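Weldu gripper comparison: data card and README

Maintained by Khrystyna Shevchuk and Desta Abera, Rustero workshop, Urnmont
Version: second release, February 2018

What is in this set

Recordings of grasps made while we were deciding which fingertips to keep on the cell at Urnmont. The same arm and the same gripper body were used throughout. What changed between runs was the pad on the inside of each finger. There are 3200 grasp attempts, each with wrist camera stills, gripper width and motor current. Arm joint positions are included for most of them; see Known problems.

The name Weldu is the name of the test plan. It does not stand for anything.

Why we made it

We had been using smooth pads for two years. They were fine on boxes and poor on small metal parts, where the part would turn in the grip as the arm lifted. Ernő Kelemen suggested a coarse pad and made the first pair by hand. It did better on the parts we cared about, but by then everyone had an opinion about it and no figures, so we wrote a plan and ran it properly.

We are sharing the files so that anyone choosing pads for a two-finger gripper has something to set beside their own tests. It is a small comparison from one workshop. Please don't treat it as a general ranking of pad materials.

Pads compared

Pad A, smooth. Moulded, flat face. This is the one we started with.
Pad B, ribbed. Same mould with shallow ribs running across the finger.
Pad C, coarse. Rough black face with visible grain. Trimmed by hand, so the edges are uneven and no two pairs match exactly.

All three go on the same red finger. Pads were changed as pairs and the gripper was zeroed again after every change. If you find a run where it was not, the notes column says so.

Parts and cloth

Most attempts are on machined metal parts: gears, pins, collars, plates with a bore. The rest are on boxes and on plain cloth. Parts were placed on grey cloth for most of the metal runs, which keeps the background even and stops small parts rolling off when a grasp fails. The cloth was shaken out and put back between sets. Stills taken with the arm away from the cloth are kept in the set and marked "setup" in the phase column. They are handy for checking exposure and for training anything that has to tell work from no work.

Camera

One small colour camera at the wrist, looking past the fingers. Both fingertips are meant to be in view at the bottom of every still. The camera was fixed with two screws and a printed bracket. Exposure was locked at the start of each set, which gives good results on cloth and rather bright patches on turned aluminium. We tried automatic exposure in November and gave it up, as the brightness jumped whenever a shiny part came into view.

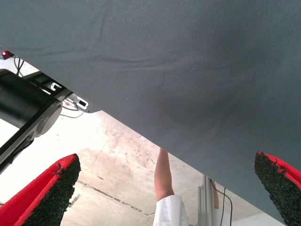
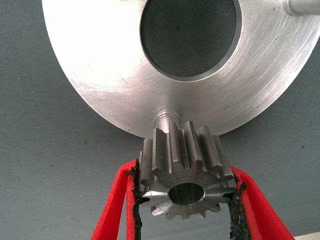 Wrist camera stills, coarse pads fitted. First: fingers apart, grey cloth overhead and a raised forearm beneath it. Second: pads against a steel spur gear, next to an aluminium plate.

Folder layout

stills/ contains the wrist camera stills, one folder per run
gripper/ contains width and motor current, one text file per run
arm/ contains joint positions, one text file per run
tables/runs.csv lists every run with its pad, part, operator and notes
tables/parts.csv lists the parts with mass and largest width
calib/ contains the lens values and the camera-to-gripper offset

Run numbers are the same in all folders. They were given out when a run was planned, so there are gaps where a planned run never took place.

Columns in runs.csv

run: number
pad: A, B or C
part: short code, explained in parts.csv
phase: setup, approach, grasp, lift, release
force: low, middle or high, as set on the controller
result: held, turned, dropped, missed
operator: initials
notes: free text, often blank

"Turned" means the part stayed in the fingers but moved by more than we would accept for putting it on a shaft. It was judged by eye from the stills before and after the lift. Natnael Dinsa and Liya Asfaw each judged the full set separately. Where they disagreed they looked again together, and the notes say "second look".

How a run was made

1. Operator places the part and presses start.
2. Arm moves to the approach position. Still taken.
3. Gripper closes at the set force. Still taken.
4. Arm lifts and waits 3 seconds. Still taken.
5. Arm lowers, gripper opens.

For each part we made 20 attempts per pad at each force setting, in shuffled order. A missed grasp counted as an attempt and was not repeated. Shafted parts were gripped on whatever face the plan gave, even where a person would have picked a better one.

What we found

On gears, the coarse pad turned least at all three force settings. The ribbed pad came second, but it was fussy about direction: with the ribs lying along the teeth it was good, and with the ribs across them it was no better than smooth.

On pins and collars there was little between coarse and ribbed. The smooth pad needed the high setting to keep hold of the longer pins.

On boxes all three pads held. The coarse pad left black crumbs on white card, which our packing people did not like. If you handle printed cartons, look at the box stills before ordering anything like it.

On cloth, pad choice mattered less than how far the fingers were open at the start. Most cloth failures are marked "missed", and most of those come from the approach height being wrong.

We kept the coarse pad for metal parts and went back to the smooth one for boxes. The ribbed pad is in a drawer.

Wear

The coarse pads shed grain. You will see small dark specks on the cloth in some stills; we did not record which came from pads and which were ordinary workshop dirt. Pads were replaced when either operator thought the face looked bare, so pad age is uneven across the set. The date each pair was fitted is in tables/pads.csv. Ernő has asked us to add photographs of the worn faces, and those will be in the next release if we can find them all.

Known problems

Arm positions are missing for the first block of smooth pad runs. The logger was writing to a full disk.

The gripper width in the early gear runs is offset by a fixed amount. Subtract the value in calib/width_offset.txt. Later runs are already corrected.

Bright plates and light falling from one side give washed-out areas in some stills. We have left them as they came.

People's hands and arms show in some setup stills. Everyone who worked on the cell has agreed to this. Please don't try to work out who is who.

A few part codes were swapped between two collars of nearly the same size. The ones we know of are fixed. If the mass looks wrong for the part, write to us.

Use with the Prurkirard reader

The files open in anything that reads plain text, but the Prurkirard reader will line up the stills with the gripper current and saves some trouble. Point it at the top folder and choose "by run". Leave "fill gaps" off. With it on, the reader invents joint positions for the block where we have none, and they look quite convincing.

Splits

No training and test split is given. If you need one, split by part and keep all attempts on one part together. Splitting by still puts near copies on both sides and the scores come out too high. We did this ourselves in the first release.

Changes since the first release

Width offset file added.
Second look notes added to runs.csv.
Split by still removed.
Cloth runs added, all three pads.
Two spelling mistakes in the part names corrected, so old scripts that match on the full name will need changing. The short codes are as before.

Terms

Free to use and pass on, including in paid work. Keep this file with the data and name Rustero as the source.

Contact

Questions about the stills or the camera go to Khrystyna Shevchuk. Questions about the pads go to Ernő Kelemen. For anything to do with the tables, ask Desta Abera and quote the run number.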